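Home | Builds | Workshop Log | Tickets | Contact

Stascombe Shared Workshop
February 4, 2022 – posted by the Skekis bench

TICKET: right hand loses grip in simulator, two-arm build
Status: open

Problem
The right hand closes on the can, lifts it, then lets it slip before it reaches the red box. Left arm behaves normally. Same fault on the bench PC and on the laptop.

Setup
Two arms, multi-fingered hands, Skekis control script. Table scene is the one we made in October. Control loop runs at 900 Hz.

Tried so far
1. Restarted the simulator and reloaded the scene. No change.
2. Raised finger friction in the hand file. The can slipped later in the lift.
3. Swapped the Gudeo grip settings for the older Bragança ones. Worse – 13 drops in a row, so I put the Gudeo ones back.
4. Raised the loop to 1,000 Hz and paused the run with the can held on its side over the pale cutting board, left hand clear of everything.
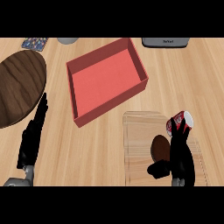
5. Logged finger torque from that pause onwards. The outer finger reads zero while the other two carry the load.

Next
Check the joint limit on the outer finger in the hand file. I will rerun with the box moved closer and add the log to this ticket.

This site uses cookies to keep you logged in. Accept | Settings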